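Onusgate Home Sewing Board > Curtains and Linens
Thread: Wash before you cut, or live dangerously?

Bought 14 yards of 100 percent cotton from the Tenodwood outlet for bedroom curtains. The label says preshrunk. My mother-in-law says labels lie. I'd like to get cutting before the two of them settle it. 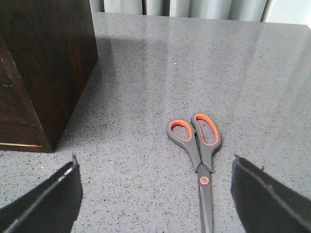

pleatsandthankyou
Posts: 1216

Put the scissors down. I trusted "preshrunk" once, and my kitchen curtains now stop well short of the sill, like pants on a growing boy. Wash it, dry it on high, iron it, complain, then cut.

selvedge_sam
5 May 2020

Disagree. How often do you people wash curtains? Mine get a shake every December whether they need it or not. Washing takes the crispness out, and then it won't hold a pleat. Leave a deep hem and let it down later.

pleatsandthankyou

A deep hem leaves a line where the old fold was. Everyone will see it. They'll be too polite to say so, and that's worse.

selvedge_sam

My guests look at the snacks.

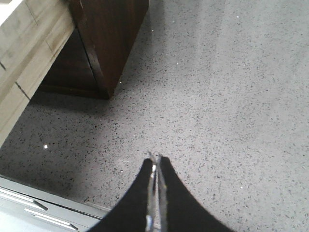 bobbin_hood

Double-stitched hems are the real answer, and Sam is half right, which must be a nice change. Fold it deep, run one row, then run a second right beside it. You want the rows as close as those two silver strips in my picture -- nearly touching, no wandering. I use the Mulder heavy thread. The Vundevberg stuff snaps if you look at it sideways.

selvedge_sam

Vundevberg is fine if your tension is fine.

bobbin_hood

My tension was fine until I read that. White curtain, plenty of pleats, have a look:

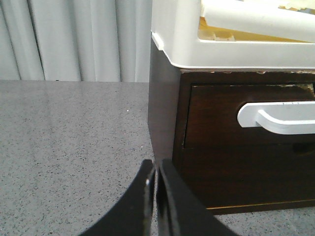 White pleated curtain, back left, behind the drawer cabinet

pleatsandthankyou

Washed first. I rest my case -- and my iron.

selvedge_sam

One curtain is not a case. Still not washing mine.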